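How to clean marks off a white painted wall

Most marks on an indoor wall will come off without repainting, as long as you start with the mildest method and stop when it works. The trouble usually comes from scrubbing too hard on matt emulsion, which leaves a shiny patch that shows more than the stain did. 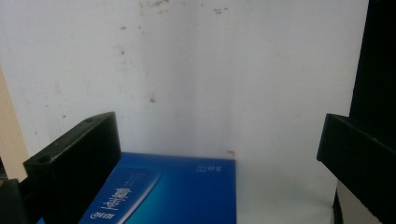
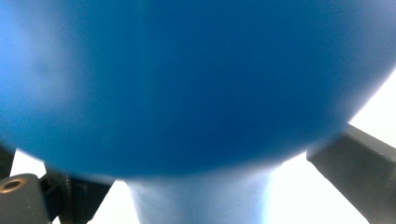

What you need

A soft dry brush or a vacuum with a brush head
2 buckets
Washing-up liquid
Soft white cloths (coloured ones can lose their dye)
Bicarbonate of soda
An old sheet for the floor

Step 1: Dust the wall

Brush or vacuum from the ceiling down to the skirting board. If you wet a dusty wall you make thin mud, and it runs. Switch off the power to any sockets or light switches in the area before going near them with water.

Step 2: Test a hidden spot

Pick a place behind a door or a piece of furniture. Wipe it gently with a damp cloth and look at the cloth. A little white means the paint is not very washable, so keep the water to a minimum. If a lot comes off, stop there and plan to repaint.

Step 3: Wash

Put a small squirt of washing-up liquid in one bucket of warm water and plain water in the other. Wring the cloth out until it no longer drips. Work from the bottom up — dirty drips on a dry wall leave streaks that are hard to shift — and wipe in light, overlapping strokes. Go over each part with plain water, then pat it with a dry cloth.

Step 4: Treat what is left

For scuffs and small brown spots, mix bicarbonate of soda with enough water to make a soft paste. Dab it on, leave it for three minutes and wipe it away with a damp cloth. Melamine sponges also work, but they are a fine abrasive and will polish matt paint. Use them on satin or eggshell.

Grease needs a second wash with fresh soapy water. Brown stains that come back after drying are often from damp or old nicotine, and washing will not cure them. Find and fix any leak, let the wall dry out fully, then use a stain-blocking primer before painting.

Step 5: Let it dry

Open a window and leave the wall overnight before judging it. Damp emulsion looks darker and patchy. Keep furniture a hand's width away until the next day.

Never mix bleach with any other cleaner.

Written by Chenxi Zhong. Last checked in April.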